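Lelteck publishes good-practice guide for two-arm robot cells

September 20, 2026

Anyone who has ever set up two robot arms side by side knows that the arms themselves are rarely the hard part. It is everything in between – who moves first, where one reach ends and the other begins, what happens when a cable gets in the way – and for years each lab has more or less made up its own rules and hoped for the best. So it is a pleasure to report that Lelteck has now put its house rules into a guide that anybody may download and use, free of charge.

The guide runs to 43 pages and began in June as a shared list of complaints kept by the teams on the Drustodov and Zulu projects, both of which work on scooping and portioning small dry goods. Nosipho Masilela, who edited it, says she received 204 comments on the first draft and read every one of them, some of them twice.
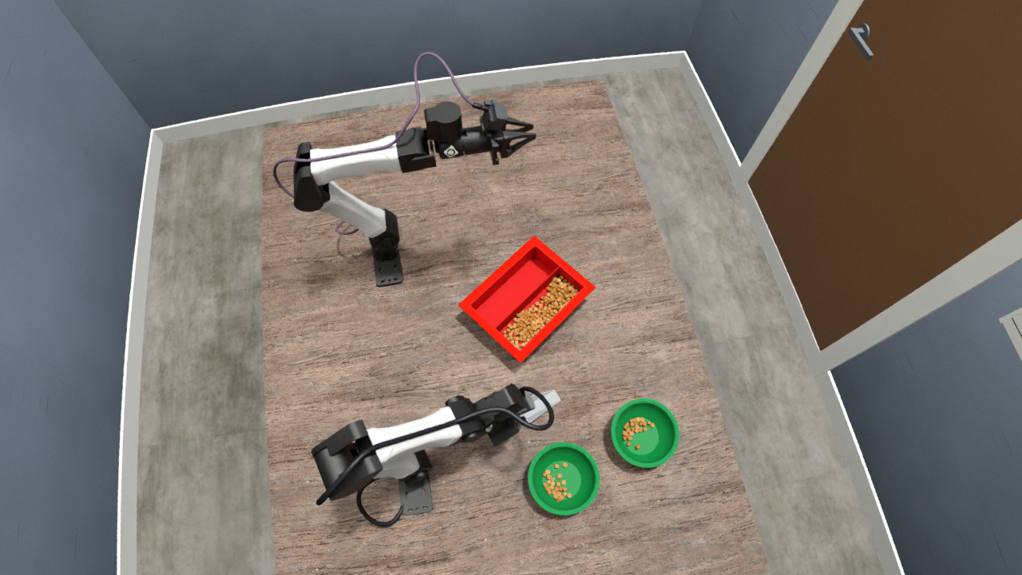
A good part of the text deals with simulation, and Masilela is firm on the point that a task should be rehearsed there before any real arm is switched on. The guide asks for 500 simulated runs of each new task, with the starting positions of the containers changed between runs, and a written note of every spill and every near miss. It also asks that a run be marked as failed if the two arms enter the same marked zone at once, even if they never touch and even if all the food ends up in the right bowl. "People do like to count those as successes," she says, "and I understand why, but I'd like them to stop."

Cables get a whole chapter to themselves, and a welcome one it is. Teams are asked to check slack with each arm at full reach and again when folded, and to include the cables in the simulated model wherever the software allows it. There are shorter sections on naming tools, on keeping idle arms parked, and on who may restart a cell after a stop (2 people must agree, and both must sign).

Manis, a small software firm that helped test the draft, plans to add the guide's checklist to its planning tool. Comments on the next edition are open now, and Masilela promises that she will go on reading all of them – long ones included.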